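The toy table that never gets put away

Markbridge, Saturday, just gone nine. Rain. Doors of the old Goodall building propped open with a crate of jigsaws and already a queue of pushchairs down the ramp.

Graham Bloxham is on his knees looking for a lid. "There's always one lid," he says. Finds it. Wrong lid.

This is the Markbridge toy library, open since April, 1570 items on the shelves if you believe the ledger, and Graham doesn't, quite. Small charge, take what you like for a fortnight, bring it back. Most of it comes back. Some of it comes back with other things: a sock, a spoon, half a biscuit in a dumper truck.

I came to write about the shelves. Ended up spending most of the morning at the sorting table.

Everything lands there first. Bags get tipped out, wiped, looked over, sent on. Soft toys to the left-hand shelves, bricks and vehicles in the deep drawers, wooden things in a cupboard of their own as the damp gets into them otherwise. Pots, tins and trays go to the play kitchen. That corner is the busiest in the building and has no proper toys in it at all, or hardly any. A real pan beats a plastic one every time, Graham reckons. It makes a noise.

Juraj Zeman does the mending. He used to fit kitchens for a firm called Vumance and has kept the habit of tapping things before he picks them up. Split seams, wobbly axles, a rocking horse with one good ear. He has a bench by the window and a radio that only gets one station.

It was Juraj who put felt on the tables. They were bare before and the racket was terible, every block like a dropped plate. Felt took care of that. Lint roller once a day, a damp cloth for the sticky bits, replaced when it goes bald. He wanted brown. Got outvoted. 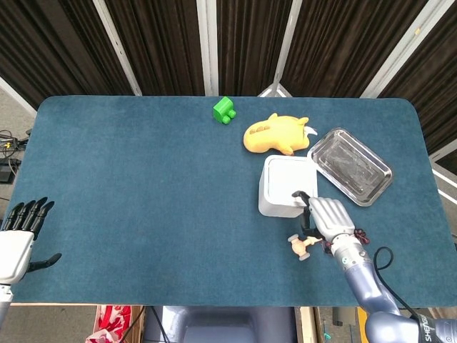
Colour matters more than you'd think, he says now. A pale wooden figure shows up well on teal. So does anything yellow or bright green. Small bits used to vanish on the old tabletops and turn up weeks later under the radiator.

What doesn't fit anywhere? Plenty. Boxes mostly, and containers with no obvious job. Those wait on the table till someone has an idea, and if they're still waiting after 31 days they go in the junk modelling bin. Children fall on that bin like gulls.

By eleven there were 15 families in and I'd lost my chair to a bear. A girl in wellies wanted the same train she had last time, and the time before. Graham stamped her card without looking up.

They're after more shelving, from Nirkoner if the price comes down, and around 1000 new labels, becuase the old ones peel. A second sorting table as well. Juraj has the felt already cut for it, rolled up behind the door. Teal again.

Open Saturdays, nine till one. Bring a bag.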